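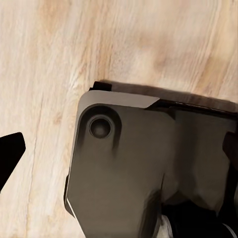 Drunberg delays second gripper cell, moves part of the money to simulation

Drunberg will buy one gripper cell this year instead of two and put part of the difference into simulation work, according to a revised equipment plan circulated to department heads on Sunday evening.

The plan covers the company's small-parts handling line at Tultenthorpe, where flat and low-profile items are still picked and placed by hand. An earlier version called for two identical cells to be ordered together in June. The revised version keeps the June order for the first cell and holds the second until the first has completed an acceptance run of 1038 picks on the production floor.

Marin Kovačević, who manages equipment planning at the site, said the change came out of a review of the finger geometry. The two vendors still under consideration, Ong and Tuston, both quote a parallel gripper with a standard finger set included in the base price. Custom fingers are extra in both quotes, and neither vendor will take them back once they have been machined.

"The arm is the easy part of the quote to read," Kovačević said. "Fingers, mounting hardware, cables, spares and the hours to set it all up are spread over four pages, and that is where the two offers differ."

The simulation budget pays for one workstation, software seats for two engineers and 11 weeks of their time. The work will be done before finger drawings are released to either vendor. It covers approach angle, opening width, clearance between the fingertips and the work surface, and contact with thin parts lying flat. Thin parts make up the larger share of the line's volume and have been the main source of trouble in past automation trials, mostly from fingertips striking the table or pushing the part along it.

Anathi Botha, the controls engineer assigned to the project, said the group would model close-range camera views as well as the motion itself. A camera mounted near the wrist loses sight of part of the work area when the fingers come down, and the amount lost depends on finger width and on where the camera bracket sits. Moving the bracket in a model takes a few minutes. Moving it on a delivered cell means a new bracket, a new calibration and a change to the safety file.

Botha cautioned against treating simulated results as a substitute for floor tests. Friction values for the parts are estimates taken from supplier sheets, and the behavior of a thin part under a fingertip is sensitive to them. The plan therefore sets no pass mark for the simulation stage. Its output is a finger drawing, a bracket position and a list of parts judged unsuitable for the gripper.

Parts on that list will stay with manual handling for now. A vacuum tool was considered as an alternative and remains in the plan as an unpriced option. Both vendors offer a tool changer that would let one arm use either device, but it adds weight at the wrist and would push the Tuston arm into its next size. Ong's arm has the margin to carry it. Kovačević said the changer would be ordered only if the unsuitable parts account for enough volume to cover its cost, and that the threshold had not been agreed.

The revised plan also changes how spares are handled. The earlier version put spare fingers under maintenance, to be bought as needed. They now appear as a capital item with the cell, at six pairs, on the grounds that finger sets ordered singly carry a setup charge each time. Mounting screws and locating pins are included in the same line. Spare cable sets remain under maintenance.

Installation costs are unchanged. The floor space for both cells will be prepared at the same time, including power drops, compressed air and anchor points, so that the second can be installed without another shutdown. Guarding will be bought for the first cell only. Air consumption for the second position has been left in the utility estimate, and the existing compressor is rated to supply both.

Training was cut from the vendor quotes and will be bought separately. Four operators and two maintenance technicians will attend, with the operators' sessions held on site after delivery. The technicians will go earlier, during factory acceptance, and will witness the gripper checks there.

The acceptance run is to be made with production parts in normal shift conditions. Drops, double picks and any contact between a fingertip and the table are to be logged separately. Under the draft terms, a fingertip contact stops the count until the cause has been recorded, but does not restart it. Tuston has accepted that wording. Ong has asked for contacts below a set force to be left out of the log, and that request is still being discussed.

Holding back the second cell carries some price risk. Ong's quote fixes the price of a follow-on order for six months after delivery of the first. Tuston's does not, though it offers a shorter lead time. The plan carries a contingency of nearly 11 percent on the second cell to cover either case. Any part of it left unspent goes back to the general equipment budget and cannot be moved to tooling.

Department heads have been asked to send comments on part selection and shift coverage to Kovačević before the order is placed. Vendor selection will follow the release of the finger drawing, with final quotes requested from both companies against the same drawing and the same acceptance terms.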